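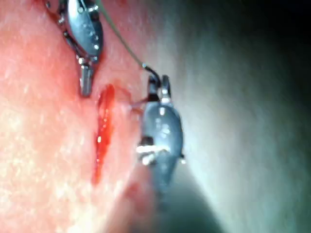
Trudotico wins grounds contract at Padilla business park

Landscaping contractor Trudotico will take over grounds maintenance and drainage repair at the Padilla business park in July, the park's management office confirmed on Wednesday. The work was previously split between two firms.

The contract covers mowing, irrigation upkeep, tree pruning and the replacement of 382 feet of failed edge drain along the east parking lot. Perforated pipe will be laid in washed gravel and wrapped in filter fabric, with cleanouts at both ends.

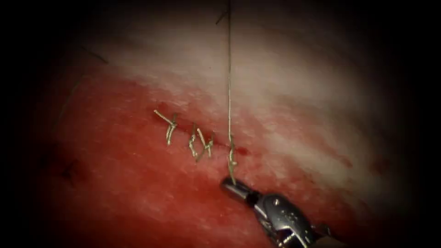

Site manager Imelda Ambrosio said the existing drain had silted up and water was standing on the turf after moderate rain. "The slope is fine. The pipe is the problem," she said.

Trudotico will also remove 15 dead ash trees and plant 115 shrubs in the beds beside the main entrance. Irrigation parts will come from Grolia, a supplier already used on the site. Spray heads in the narrow beds will be changed to drip line – the wider lawn zones keep their present layout.

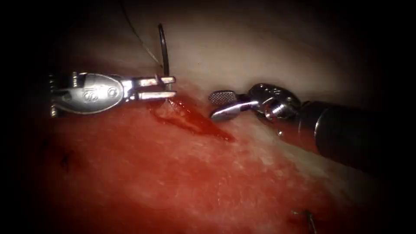
Crew supervisor Renato Calimlim said excavation would start at the north end and move south in short sections, so that most parking spaces stay open. Trenches will be backfilled or plated by 5 p.m. each day. Topsoil and seed go down last, once the trench backfill has been compacted.

Tenants with questions about access should call the management office.

2 comments | 15 shares

Related items
Zisari adds sod delivery on weekdays
Retaining wall permits: what the county asks for
Gerardo Estrella to run Grolia parts counter

Contact us | Copyright, all rights reserved | Back to top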